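Totodeck Community Help > Parties and Conventions > Rules and Procedure

Can a state convention amend the platform from the floor by voice vote if the rules say two-thirds?

Asked by Nadine Khoury, January 9, 2021
Tags: platform, floor amendments, voice vote, division of the house

I was a delegate at our state party convention in July. The platform had been adopted by the full body in the morning session. After lunch the chair recognized a member of the platform panel, who moved to put back a plank on water rights that had been dropped in the draft. The standing rules for the convention say that any change to the platform after adoption "shall require the affirmative vote of two-thirds of delegates present and voting."

The chair took a voice vote, said she was in doubt, took it again, and then announced that two-thirds had voted in favor. A delegate near me shouted "division." The chair did not respond and went on to the next item, which was the report on credentials.

My questions:

1. Is a voice vote a valid way to decide a two-thirds question?
2. Did the call for division have to be honored?
3. Is there anything that can be done now, six months later? The platform has been printed with the plank in it.

The rules name a standard parliamentary manual as the fallback where the standing rules are silent. They are silent on voting method. There were 200 delegates on the credentials report. I have no position on the plank itself and would prefer that answers stay off that topic.

Viewed 3,897 times

2 answers

Answer by Dariusz Zieliński
Accepted by asker

Taking your points in order. I am assuming a general manual of the usual American type. Check the edition your rules name, as wording differs.

1. A voice vote on a two-thirds question is poor practice. The ear can sometimes tell which side is larger. It cannot tell 66 percent from 60. The normal method is a rising vote, and if the rising vote is close, a counted one. Most manuals treat the chair's use of the wrong method as an error that must be objected to when it happens. If there is no timely objection, the announced result stands.

2. A call for division is the timely objection. In most manuals it can be made by one member, without recognition and without a second, from the moment the vote is taken until shortly after the result is announced. If it was made in that window, the chair was obliged to retake the vote by rising. Whether the chair heard it is a separate question of fact. A member whose call is ignored should repeat it, then raise a point of order, then appeal if the point is ruled not well taken. If none of that was done, the record will show only the announced result.

3. Probably not much. A point of order generally has to be raised at the time of the breach. The exceptions are for continuing breaches, such as a main motion that conflicts with the bylaws, or action taken in violation of a rule protecting absent members. A defect in the method of voting is not usually on that list. The convention that adopted the platform has also adjourned and does not exist as a body until the next one is called.

What remains open to you:

Look at the minutes. If they say "adopted by voice vote, the chair being in doubt," that is useful background for a rules change. If they record the call for division, it is stronger.

Look at your bylaws for what the state central body may do between conventions. In some states it can issue an interpretive statement about the platform. In few can it strike a plank.

Submit a standing rule for the next convention. Suggested text: "Any question requiring a vote greater than a majority shall be decided by a rising or counted vote. On demand of 4 delegates, the vote shall be counted by tellers and the count entered in the minutes."

The number of delegates in that last sentence is a matter of taste. If it is set at one, expect a lot of counting.

Comment by Nadine Khoury: Thank you. The minutes say "adopted by the necessary two-thirds." No mention of division. I will send in the rule.

Comment by Ülle Lukoševičius: Note that under many manuals one member can demand a rising vote but only the assembly, by majority vote, can order a count. The suggested rule changes that second part. Say so in the cover note or the rules panel will ask.

Answer by Mal-soon Baek

Same thing happened at our county convention and the chair just said the ayes have it. We complained to the state office and got a form letter. You can't sue over it, courts stay out of party business. Get electronic clickers next time, problem solved.

Comment by Dariusz Zieliński: "Courts stay out" is too broad. They are reluctant on internal rules and much less so where state election law governs the procedure, such as nominations. A platform vote would normally be in the first group.

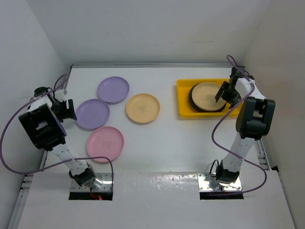
Related questions

Does an adopted platform bind the party's nominees?
Who may speak for a minority report if its sponsor is absent?
Can an alternate vote on the rules before credentials are adopted?
Is a motion to suspend the rules debatable at a county convention?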